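Separating the Approach from the Contact in Our Motion Stack

For most of last year, the control software maintained at our Heltham site treated a manipulation task as one continuous plan. The planner received a target, produced a path from the starting posture to the grasp, and handed the whole of it to the controller. The arrangement was simple to explain to new staff and simple to test in simulation. It was also the source of most of the tickets filed against the stack, and in August the decision was made to replace it.

The new version, released internally as Destisari 2, divides every task into an approach and a contact phase. Each phase has its own planner, its own limits and its own log. The approach planner is concerned with clearance and works from a map of the tabletop. The contact planner works over the last 100 millimeters and disregards the map entirely, relying on the joint torques and on whatever the cameras can supply at that distance.

The handover between the two proved to be the difficult part. An early build switched phases on distance alone, and the arm would pause at the boundary while the second planner loaded its limits. The pause was harmless, but it made the timing of every trial unreliable. The current build loads both planners at startup and keeps the contact planner idle until it is called. Memory use has increased and the pause is gone.

Perception required a similar division. The detector supplied with Dastix, the toolkit on which our stack is built, was trained to expect an object with its outline visible against a background. That holds during the approach. It does not hold once a finger is beside the object, when an image may contain one flat surface, a band of color and very little else. Reviewers had been discarding such images as faulty. They are now kept, tagged by phase, and passed to a smaller model that is asked only for the direction of the nearest edge.

Blur is treated as a measurement in its own right. Each image receives a sharpness score, and the contact planner lowers the weight of the camera as the score falls. A low score no longer stops the task — it shifts the decision toward the torque readings. The thresholds are kept in a plain text file beside the limits, and changes to either are reviewed together.
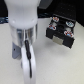
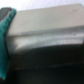
The remaining work concerns the logs. Two separate files per task have made it easier to find the phase in which a fault began, but comparing them requires a common clock, and the clocks on the camera computer and the controller drift apart over a long session. A correction is applied at the start of each task. Our replay tool, Karamanlidis, reads the corrected times and lines up the two files on one screen, although it still fails when a task is canceled during the handover. That fault is recorded as item 23 on the open list.

Older task files will continue to load. The software reads them as a single approach with an empty contact phase, and writes a warning to the log. Teams that maintain their own task files are asked to add the contact section before the next release, when the warning becomes an error. The converter script covers the common cases; files that set joint limits by hand will need to be edited directly.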